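Open day in February: is a two-arm bagging station a good thing to show to visitors?
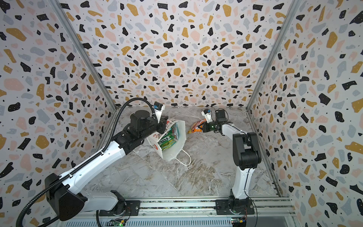 Our workshop in Lorivside will have an open day in February, and I am responsible for one of the demonstration stations. We call the station Terkulura, and it is a pair of arms which should pack snacks for the visitors. Last week I went to see the open day at Fustura to learn how they organize such things, and I came home with more doubts than before. Our own booth is the one with the spotted walls, and the exercise is simple to explain: the left arm holds the white paper bag on its side, and the right arm brings the snacks to it. The green packs are already in the bag and the orange one is lying on the floor of the booth, near the right gripper. Engineers like this very much. But I am not sure that a family with children will stand and look at it for more than one minute.

I should say what I saw at Fustura. They let the visitors in by groups of 14 persons, and each group had a guide. The robot there was sorting small parts into trays. It was fast and very exact, and people looked at their phones. Then in the next room an old machine was folding cardboard, with a lot of noise, and everybody stayed there. So speed is maybe not what people want to see.

My questions are these:

How long should one demonstration be? I planned 5 minutes, with a short talk before it.

Should a person speak during the movement, or is it better to be silent and speak after?

What do I do if a snack falls outside or the bag moves away? In my tests the paper handle sometimes gets under the bag and then the bag does not lie the same way as the time before. I can correct it by hand, but then I must stop both arms, and the visitors see that I stop them.

I read the old threads about school visits, but they are mostly about mobile robots which drive around, and this is a different situation. Excuse me for the long text. I am thankful for every experience, also the bad ones.

Posted January 17, 2023

3 answers

Answer 1 (accepted)

I have made open days for several years at Halász, first with a welding cell and later with a packing cell, so I can tell what worked for us.

Five minutes is too long if it includes the talk. Visitors arrive in the middle, they do not wait for your beginning. We changed to a cycle of 3 minutes which repeats all the time, and the speaker starts again with each new cycle. The talk is then four or five sentences. Tell what the two arms must do, tell which part is difficult, and then let them look.

About speaking during the movement - yes, but only before the difficult moment. When the gripper goes down to the snack, be silent. People become silent with you, and it is a nice feeling in the room. At our place the small children were the best public for this, they hold their breath.

For the falling snacks: do not hide it. Stop the arms in the normal way, open the booth, put the thing back, close, start. Say in one sentence what went wrong. I had one afternoon with many stops and the visitors asked better questions than on the day when all was perfect. But decide before the opening which person is allowed to open the booth, and it must be only one person in each shift. We did not decide this the first year and two colleagues wanted to help at the same time.

For the handle I would try to fold it flat against the side before each cycle. Also take several new bags with you. A paper bag becomes soft after some hours of gripping and then it closes itself a little at the opening. We used up to 46 bags in one day, but our gripper was closing too hard, I think yours will need less.

One more thing, which is small but we forgot it: put the screen with the wrist camera picture where the children can see it, not only at the height of adults. They understand very quickly that the arm is "looking".

Answer 2

let them eat the snacks after. seriously. people will stay until the bag is full if they know they get something from it

Answer 3

I agree with most of the first answer, but I have another opinion about the talk. When I visited a similar demonstration with my parents, they did not hear the speaker at all, the hall was too loud. A printed sheet on the side of the booth helped them more. Large letters, short sentences, in two languages if you have guests from outside.

Regarding the snacks, if you give them to the visitors, please use other packs than those in the demonstration. After a day of falling down and being squeezed they are mostly crumbs. And write the ingredients somewhere, parents will ask for allergies.

I would also not compare with the cardboard machine. It is loud and big, and a quiet robot cannot win against this. Maybe ask the organizer to give you a place far from the noisy machines, near the entrance or near the coffee. We were near the coffee and had people the whole day.

Comment from the person who asked

Thank you to all. I will make the cycle shorter and prepare the sheet for the wall of the booth. The handle I have tried to fold today, it is better but not always. For the place I have asked already, and they say the coffee corner is still free.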